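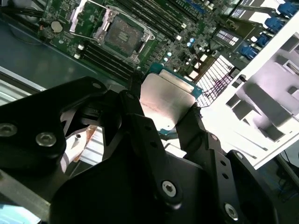
The Second Life of Office Servers

In the town of Surnell there is a low building behind the bus garage where the lights are on already at five in the morning. From outside it looks like a place for car parts. Inside are shelves up to the ceiling, and on the shelves are servers which have left the banks, the clinics and the insurance offices of the region. The company is called Tota, and its business is to sell these machines again.

I came to Surnell in January, when the work is heaviest. Many offices close their budgets in December and order new equipment, and the old equipment must go somewhere. The trucks come early, before the traffic, and the drivers drink their coffee standing. On my first morning 207 machines were waiting on pallets near the door, still with the stickers of their former owners. One sticker said "Do not switch off, ask accounting first." Somebody had added a small heart with a pen.

The trade in used servers is older than most buyers think. In the beginning it was done by people who bought from bankrupt firms and sold through newspapers, and its reputation was not good. A customer paid in cash and hoped. Now the large part of the business goes by contract. The seller wants a certificate that the data are destroyed, and the buyer wants a guarantee for 350 days or more. Between these two papers stands a company like Tota, which must live from the difference in price.

The difference is small. A server that cost as much as a family car when it was new can be sold after five years for the price of a good bicycle. Its memory and its processor are sometimes worth more alone than inside the machine, so each morning a decision is made at the long table: sell whole, or sell in parts. The people at the table told me they decide mostly by the weight of the demand that week. If a school district is looking for complete machines, nothing is taken apart. If the price of memory goes up, the screwdrivers come out. 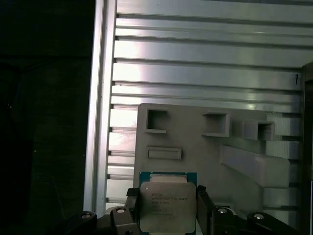
Who buys? I expected small companies with little money, and there are such companies. But the biggest customer of the last year was Drirnex, a maker of packaging machines, whose factory runs on a program written long ago for one exact type of server. The program works well and the factory does not want to change it. So Drirnex buys the old type wherever it can be found, and keeps a room full of spare ones. Hospitals do the same, I was told, and also water companies. A big part of modern life depends on equipment that is not produced anymore.

The other group of buyers are private people. They put a server in the basement and keep there their films, their photos, the mail of the whole family. These customers ask the most questions and write the longest letters. The first question is always about the noise. A server was built for a room where no person sleeps, and its fans can be heard through 2 closed doors. Tota has for this reason a page on its website with sound measurements, and it is the page with the most visitors.

Some machines find no buyer at all. These go to Cárdenas, a recycling yard on the other side of the river, where the steel, the copper and the boards are separated and sold by weight. Last winter Tota sent 457 of them. The workers do not like this day very much. They take the rails off first, and the power supplies, and anything else that may be useful, and it takes them longer than it should.

When I left, in the afternoon, the pallets near the door were gone and the floor was swept for the next trucks. The machine with the heart on it stood at the end of the long table with its cover off. It was already sold, to a dental office two hours to the north, and was waiting for a longer cable.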